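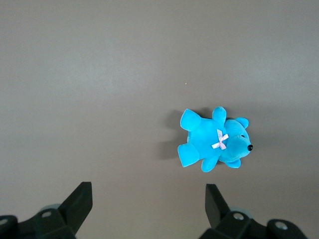
Monday was my fifth evening of teaching the arm to pick up a teddy bear, and I'm still grinning about it, so forgive the length.

I do the demonstrations by remote control. There are two ways to go about it on my setup: you can grab the arm and push it through the motion with your own hands, or you can sit at the desk with the small leader arm and let the big one copy you. I started with the first and my shoulder complained after a dozen runs. The leader arm is so much nicer! It took me a whole weekend to stop overshooting (left and right still get muddled when the wrist is turned), but now I can go from parked to bear in hand without holding my breath.

The bear is a great thing to learn on. It's turquoise, so the wrist camera has no trouble finding it on the gray table, and it's soft, so a clumsy squeeze doesn't matter much. The trouble is the shape. All those stubby arms and legs stick out, and if you close on a foot the whole toy swings around when you lift. I go for the middle of the body now, and I try to keep the fingers off the little lavender bow – I've retied that thing more times than my own shoes.

What I've been working on lately is variety. My first batch was far too tidy, with the bear in nearly the same spot every time, and the policy I trained on it reached for that spot no matter what. So now I turn the bear between runs: head to the right, head to the left, on its belly, way over near the corner. I also start with the gripper off to one side on purpose, so there's some steering to learn before the grab.

I'm at 695 demonstrations, saved in a folder called Skallton (all my projects get made-up town names, and the last one was Gellgate). I threw out 18 from Monday where I dithered above the bear for ages. Slow is fine, but dithering gets copied too, and watching a robot hesitate exactly the way you do is a very strange feeling.

Next up is putting the bear down gently in a box. I've tried it 2 times by remote and dropped it on its nose both times.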